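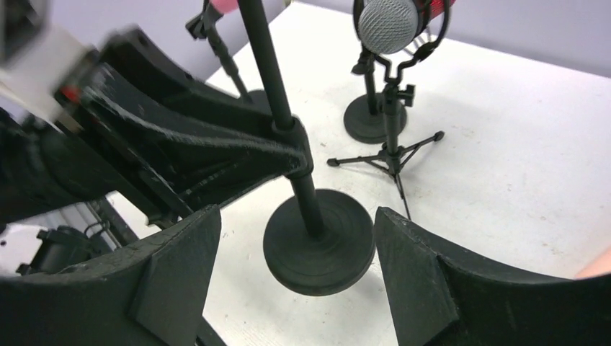
Microphone stands on the work table, from the arm's wrist camera.

Plurkbridge Robotics Club
Progress report to the Whiteley Fund, February

Dear all at the Whiteley Fund,

We are halfway through the Stage Hand project and I have a lot to tell you, most of it good. As a reminder, the club set out to teach our robot arm to tidy and lay out small stage equipment: microphone stands, clips, little tripods, the things that pile up on a table after every school concert. The students picked the task themselves after a long argument in which a chess-playing arm came a close second. I am very glad they picked this one. Stands are tall, thin, bottom-heavy and mostly black, and they have given us more to think about than chess pieces ever would have.

Where we are

The arm is mounted, wired and running, and the students can now start it, home it and shut it down by following their own checklist. That took longer than I had planned. The first version of the checklist ran to four pages and had a drawing of a cat on it. The current one fits on a single sheet and has been used at every session since the winter break.

The wrist camera is also working. The students can see what the gripper is lined up with, and they record each attempt by hand-guiding the arm through the motion. We have 278 recorded attempts so far, against a target of 200 for this point in the year. I should say right away that a good number of the early ones will be thrown out, and the students are going through them now with a set of rules they wrote for what counts as a clean attempt. Two of our ninth graders have become very strict judges. One of them rejected nine of my own attempts in a row, and she was right every time.

What the students are learning

The biggest lesson has been about where to hold things. At first everyone wanted to grab a stand by the base, since that is where the weight is. A flat disc sitting on a table is a hard thing to get two fingers around, though, and the gripper kept pushing the stands along instead of lifting them. Then somebody suggested going for the collar partway up the pole. It's a bit thicker than the rest and gives the fingers something to close on. That was a wonderful afternoon! Lifts got steadier right away, and we spent the last half hour of the session just picking up a stand and putting it down again because everyone wanted a turn.

The second lesson has been about clutter. A single stand on a bare white table is a fairly friendly problem. Put a few together and the picture from the wrist gets confusing fast. One pole hides another, the gripper body blocks part of the view, and the post of a small tripod can look as if it belongs to the microphone holder behind it. The students started out thinking of this as a nuisance and now treat it as the main event. They have a grading system for table layouts — easy, medium and "soup" — and they argue over which is which with real passion.

Color has turned into a side study. The microphone with the red body is easy for the students' software to find, and so is the silver-grey mesh on its front. Black stands next to black gripper fingers are much harder. One group is trying strips of bright tape on the bases to see how much that helps. Another group thinks tape is cheating and is working with the outline of the round bases against the white table. I have told both groups to carry on, and we'll compare notes in the spring.

What has been difficult

Placing is still behind picking. The arm can set a stand down upright when there is open space, but close to another stand it tends to come in at a slant and nudge the neighbor. The students believe the approach path is to blame and I think they are correct, so the next block of sessions will be spent on that. The tripod is another headache. Its three thin legs stick out farther than the software expects, and we have clipped a foot more than once.

We also lost two sessions to a loose cable at the wrist. Everything would run well for ten minutes and then the camera feed would freeze. The older students traced the fault on their own, with a multimeter and a good deal of patience, and have since added a cable check to the startup sheet. The table surface could use a cleaning too. Specks and smudges show up well on white, and the outline group would like fewer of them.

Attendance and visitors

Attendance has been steady, and we had a visit from the Lotbridge club, who are building a sorting machine and came to see how we handle recordings. Their students asked sharper questions than I was ready for. We've been invited back to see their machine and I hope to take the whole group.

Money

Spending is in line with the plan. The gripper fingers have picked up some scuffs but are still in good working order, so the spare set budgeted for this term hasn't been bought. I would like your permission to move that amount to storage, as our recordings are filling the drive faster than I guessed. The only other change is that the new clamps came from Stavitell, after our first choice was out of stock.

Next steps

Between now and the end of term we plan to finish sorting the recordings, work on placing in tight spaces, and run our first full table, start to finish, on a medium layout. The students would like to try a soup layout as well. I have said we'll see how the medium one goes, but they have already started designing it.

You would be very welcome at any session. We start at 3:45 and the arm is usually moving by four.

With many thanks for your support,

Bradley Inskip
Club leader, Plurkbridge Robotics Club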